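Building a Robot Arm on the Screen First

A robot arm can knock things over, so many builders start with a simulation. A simulation is a computer model of the robot, the floor and the parts it will move. Dropping a block in a simulation costs nothing.

Mercedes Tello and Gilberto Rengifo work this way at the Grancombe shared workshop. Their project, named Dineck, has a single job: pick up a cube and move it.

The arm is a chain of links. A link is a stiff piece. A joint connects two links and lets them turn. At the end is the gripper, which has two fingers that slide toward each other. A program tells every joint what angle to hold.

The cube is small, so the fingers have to line up with its sides. If they close too far to one side, the cube can tip. Tello changes the numbers in the program and runs it again. The Dineck log lists 505 runs so far, and the plan is to reach 2000 before any metal is cut.

Builders check more than one view. A wide view gives the position of the arm. A close view gives the position of the fingers. 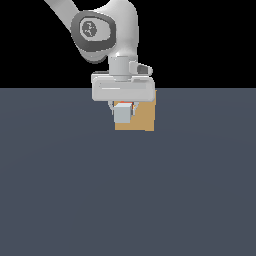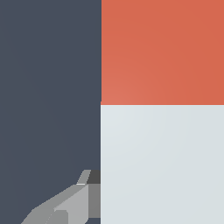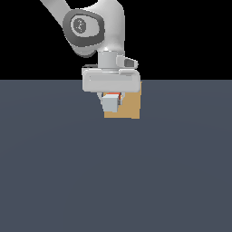
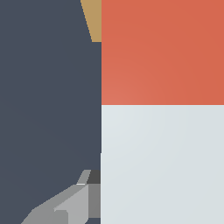

Simulated views from the Dineck build. First and third: the arm with the gray cube in its gripper. Second and fourth: close views with part of the gripper at lower left.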